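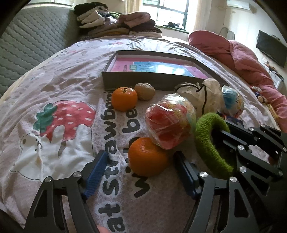
5 min read

Equipment plan, handheld gripper collection

README for the purchasing side. Collection protocol lives in its own doc, don't mix the two. Last touched September.

## Status

- Pilot set: bought, in use
- Second order: quote in, not approved
- Spare parts: half ordered, see below
- Storage: still open

## What we're buying for

Pick and place in real homes. Bedrooms first, then kitchens. Small stuff on soft surfaces: mandarins, walnuts, drawstring bags, things in crinkly plastic. Operator holds the gripper, no arm involved. Arm comes later and has its own budget line, please stop adding it to this one.

Target is 100 usable episodes per home. Pilot homes gave us 80 on a good day, less when batteries ran out. So batteries moved up the list.

## Order list

Priority order, top goes first if money gets cut.

1. Grippers. Pettigrew frame kit, self assembled. Two per home team, one in the hand and one in the bag. The preassembled version costs a lot more and saves an afternoon. Not worth it.
2. Finger pads, soft ribbed. Consumable. Budget these like tape, not like hardware. Buy by the box of 50.
3. Batteries and chargers. One charger per team is not enough, we tried.
4. Memory cards. Same model for everyone. Mixed cards cost us a whole Saturday of sorting.
5. Screws and linkage pins. Cheap, lead time is terrible. Order with the kits or you wait.
6. Hard cases. Plondeo medium fits one gripper plus charger. Small does not, even though the listing says it does.
7. Object kits. See next section.

## Object kits

Came in under budget in the pilot so keep doing it this way. Groceries and household stuff bought locally by each team, receipts in the shared folder same day.

- Fruit: fresh, replaced every visit. Citrus with the peel on. No plastic fruit, weight is wrong
- Nuts in shell
- Soft: headbands, scrunchies, socks
- Wrapped: anything in clear film. Graspng these is most of the point
- Bags with a drawstring
- Shallow box or tray to place into
- Whatever the household already has and is fine with us using

No glass. No food that stains. We are on people's beds and a duvet cover is not in the budget.

Patterned bedding is fine, plain is fine. Do NOT buy neutral sheets to bring along. Somebody put 12 sets in the first draft of this list, taken out.

## Suppliers

Stelix: chargers, cards. Quick, invoices are a mess, check the shipping line every time.

Pettigrew: kits, pads, pins. Good parts. Slow in August, slow in December, plan round it.

Plondeo: cases. Returns ok within the month.

Wililo: quoted on the lot as one bundle. Higher total but one invoice and one delivery. Worth another look if the second order goes above four teams. Ask if they will split out the pads, the first quote had them bundled at a silly price.

## Budget notes

- 131 is the cost code. Everything here goes on 131, including groceries
- Household payments do not. They come out of participant costs
- Travel not included
- Repair time not included and it should be. Reassembling a kit after a drop takes most of a morning
- Keep a reserve for pads. Pilot went through them faster than the plan said

## Before you order

- Check the shelf. There were unopened cards in there last time
- Confirm pad size against the frame version, v1 and v2 are differnt widths
- Get the quote in writing
- Put the order number in the sheet, not in chat

## Known gaps

Left handed operators: current kit is usable, not comfortable. No price yet on an alternative.

Wrist strap. Asked for by every team, still not on the list. Add it.

Kitchens will need wipeable cases and probably a second set of pads kept apart for food. Not costed.

Storage between visits. Right now it is a cupboard and the top of another cupboard.

## Changes

- pads moved from hardware to consumables
- small cases removed
- neutral sheets removed
- second charger per team added
- Wililo quote noted, waiting on the split price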